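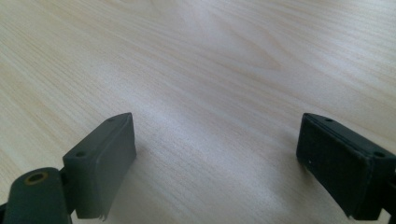 Retno Goh wrote:

> I would leave the oil in the cupboard. My own table was the same pale colour when it came, and after one coat of oil it went yellow like butter, and I could not get it back. If you only want to protect it from cups and wet plates, a water-based varnish is safer. But first find out what you have on it now. Many of these tops are not solid, and then sanding is a risk.
>
> Which paper did you plan to use?

Dear Retno, dear all,

Thank you for the quick answer. I had planned to start with a coarse paper, and I am glad that I wrote to the list before I opened the packet.

You ask what is on it now, and I must say I am not certain. I bought the table second-hand in June from a couple in Stomton who were moving to a smaller flat. They told me it was birch, but the husband said maple when he helped me to carry it down the stairs, so I don't rely much on either. The surface is smooth and has no shine of its own, only a whitish sheen where the light falls on it. The grain is fine and runs in straight lines, except for the one place where it makes pointed arches, one inside the other. I like this part very much and it is the main reason why I am so careful. If the top is only a thin layer, I would lose exactly the piece I bought it for.

Yesterday evening I looked at the underside with a lamp. There is a paper label from Plattner, half torn away, and the words that remain are only about how to fix the legs. The edge is covered by a strip, so I cannot see if the lines continue down the side. Does anybody know a way to look behind such a strip without breaking it? I read that one can warm it with an iron, but I am afraid of the glue.

I made the water test which Rohani described here last winter. I put two drops under the place where the fruit bowl will stand and waited 15 minutes. The drops stayed round and the wood did not become darker. If I understood her correctly, this means there is already some finish on it and oil would not go in properly anyway. Rohani, please correct me if I have mixed up something.

So my plan is now smaller than before:

1. Wash with a soft cloth and a little mild soap, along the grain, and dry it at once.
2. No sanding on the top. Perhaps only on the legs, which are solid and have some scratches.
3. Try the water-based varnish from Garitz on the underside first, and leave it for a week to see if the colour changes.

The shop has the small tin for 19 euros. They also have a hard wax from Stutach, but the man there could not tell me if it holds on an old finish. Has anyone used it on a light wood? I would prefer a matt result.

One more question, about daily use. We eat at this table three times a day and my daughter does her homework on it, with felt pens. Is a cloth enough, or should I buy one of the thick clear covers? My sister has one and I don't enjoy eating on it — the arms stick to it in summer.

I will write again when the test on the underside is dry.

With kind regards,
Annika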